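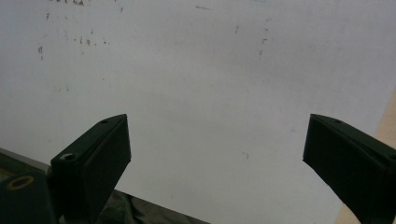

17호에서 주인공의 스승을 죽인 만화가에게 독자들이 가장 많이 보낸 질문은 "언제 돌아오느냐"였다. 그윈 베번(Gwion Bevan)은 그 질문에 늘 같은 답을 한다.

"안 돌아옵니다. 처음부터 그렇게 정하고 그렸어요."

베번은 연재 만화 '수밀함'의 글과 그림을 혼자 맡고 있다. 바다에 잠긴 도시를 지키는 영웅 라스티아의 이야기로, 출판사 제루도에서 매달 나온다. 인터뷰는 수요일 오후 그의 작업실에서 두 시간 남짓 진행했다. 마감을 이틀 앞둔 때여서 그는 중간에 두 번 전화를 받았다.

문제의 인물은 기틴스다. 라스티아에게 잠수와 싸움을 가르친 노인으로, 1호부터 거의 매호 나왔다. 17호 마지막 네 쪽에서 그는 수문을 안쪽에서 잠그고 죽는다. 대사는 한 줄도 없다.

"원래는 대사가 있었습니다. 유언 비슷한 것이었는데 콘티를 세 번 고치면서 다 뺐어요. 기틴스는 말이 많은 사람이라 마지막까지 떠들게 두면 독자가 농담으로 받아들일 것 같았습니다."

영웅 만화에서 죽음은 대개 오래가지 않는다. 베번도 그 점을 안다. 그는 어릴 때 좋아하던 인물들이 반년 만에 살아 돌아오는 것을 여러 번 봤고, 나중에는 장례식 장면이 나와도 별 느낌이 없었다고 했다.

"편집부에서는 시신을 보여주지 말자고 했습니다. 나중에 선택지를 남겨두자는 거죠. 이해는 합니다. 그런데 저는 18호에서 시신을 찾는 장면을 그렸어요. 그 문을 닫아두고 싶었습니다."

독자 반응은 갈렸다. 제루도 편집부로 온 편지와 메일은 모두 341통이었다. 베번은 그것을 다 읽었고, 답장은 100통까지 쓰다가 연재 일정 때문에 그만두었다. 화를 내는 편지가 더 많았느냐고 묻자 그는 꼭 그렇지는 않았다고 했다.

"화난 분들 편지가 더 길긴 했습니다. 한 분은 라스티아가 1호에서 한 말을 인용하면서 작가가 약속을 어겼다고 쓰셨어요. 찾아보니 정말 그런 대사가 있더군요. '선생님은 내가 지킨다.' 제가 써놓고 잊고 있었습니다."

그 대사는 22호에 다시 나온다. 라스티아가 빈 훈련장에서 혼자 되뇌는 장면이다. 베번은 그 편지를 받지 않았다면 그리지 않았을 장면이라고 했다.

스승이 사라진 뒤 라스티아의 성격이 달라졌다는 지적에 대해서는 조금 생각하더니 절반만 동의했다. 말수가 준 것은 의도였지만, 지나치게 냉정해 보인 23호는 실수였다고 한다.

"표정을 너무 아꼈습니다. 슬픈 걸 참는 얼굴과 아무 생각 없는 얼굴이 제 그림에서는 비슷해요. 단행본에서 여섯 칸 정도 다시 그릴 겁니다."

단행본 2권은 2월에 나온다. 초판은 2000부다. 17호부터 24호까지를 묶고, 빠졌던 기틴스의 대사가 적힌 첫 콘티도 뒤에 싣기로 했다. 넣을지 말지 아직 고민하는 것은 기틴스의 젊은 시절을 다룬 짧은 외전이다.

"과거 이야기는 되돌아오는 것과 다르다고 생각합니다. 다만 독자들이 복귀 예고로 읽을까 봐 걸려요. 이번 주 안에 정해야 합니다."

다음 호에서는 라스티아가 처음으로 제자를 받는다. 이름은 아직 없다고 한다.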